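Two-Armed Robot Learns Kitchen Chores From Fewer Demonstrations

June 22, 2026

A training method developed by the Abreu Robotics Laboratory lets a two-armed robot pick up a new kitchen chore after watching a person steer it through the job 20 times, the group reported in a paper posted this week. Earlier systems tested in the same lab needed several times as many demonstrations before they worked well enough to measure.

The method is called Stitus. It breaks each recorded demonstration into short pieces, such as reaching for a plate or lowering it into a rack, and stores them in a shared library. When the robot is given a new chore, the software first looks for pieces it already has from other chores. New demonstrations are used mainly to fill in what is missing and to teach the robot how one piece leads into the next.

The idea came out of a practical problem. Recording demonstrations is slow. A person has to guide both arms by hand controls, reset the table, move the objects to slightly different spots and start over. A chore that takes less than a minute to perform can use up a full day of an operator's time once the resets are counted.

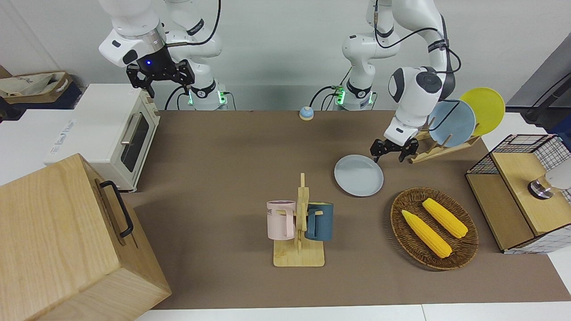
Abreu Robotics Laboratory | Household Manipulation Group

The group works on a tabletop kitchen with everyday items on it, among them a toaster oven, a dish rack, a mug tree and a basket holding two ears of corn. The arms are mounted at the back of the table and each carries a two-fingered gripper. Objects are left out even when the chore being tested does not involve them, so that the robot has to find what it needs on a busy surface.

For the study, the researchers trained the system on 4 chores: placing a plate in the rack, hanging a mug, moving food from the basket to a plate, and opening the toaster oven door. They then compared Stitus with 2 other training methods, giving all of them the same recordings and the same amount of computing time. Stitus finished more chores than either of the others, and the gap was widest when the objects had been moved away from the positions used in training.

Plates gave the least trouble. The rack has slats that tolerate a small error, and the pieces learned from one plate carried over to plates of a different color without new recordings. Mugs were harder. The handle has to face the right way before it can go over a peg, and the robot often had to set the mug down and take hold of it again. The paper lists that regrasping step as the most common point of failure.

Coordination between the arms was also uneven. In most runs one arm waited while the other worked, even where a person would have used both at once. The authors write that the library stores the movements of each arm separately, and that pieces recorded with both arms moving together may need to be kept as a single unit.

The tests were limited to one table and one set of lighting conditions. The group has not tried the method on soft items such as cloth, or with liquids.

A second round of testing is planned for September at Serkell, a partner site where the table is a different height and the objects will be new to the system. The researchers want to see how much of the library can be reused there and how much has to be recorded again.

The project is supported by the Cukik Fund for Assistive Technology. The recordings and the training code will be released after the September tests are complete.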